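Filed under: Robots, Kit and Budgets

Spent most of April on the equipment plan for next year, so a few notes on what we're asking for and what we're not.

The big line is the mobile robot. We want one with two arms. Fikre quoted us for a single arm and it's a lot cheaper, but half our task list is doors and drawers, and one arm runs out of hands quickly.

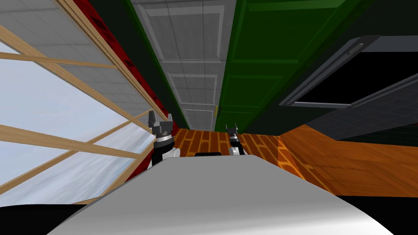 Stindex came back with a better price on the pair, and a lead time of 28 weeks. That pushes delivery into the next budget year, which the Gokilcombe office doesn't like. I've asked whether we can pay a deposit now and the rest on arrival. No answer yet.

Simulation gets its own line this time. Last year it was hidden under "computing" and got cut. We've asked for two more workstations and four licences.

Getachew Moges wants six licences. He's probably right, but I'd sooner get four approved than six sent back.

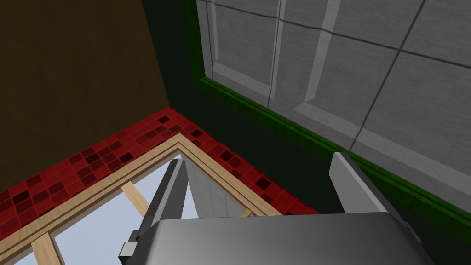

Grippers are where I keep changing my mind. The quote has plain parallel ones as standard and a fancier hand as an extra, and the extra costs nearly as much as a workstation. For kitchen and window work in the simulator we've stayed with two flat fingers on a solid palm, and I'd like to buy the same thing for the real robot – fewer surprises when we move across. Spare fingers are cheap, so I've put down a few sets.

Things I left out last time and had to beg for later: shipping, a second charger, insurance, and a door wide enough to get the crate through at Pilletska. All in the sheet now.

If anyone has bought from Stindex and knows whether 28 weeks means 28 weeks, please message me. The form goes in on Friday.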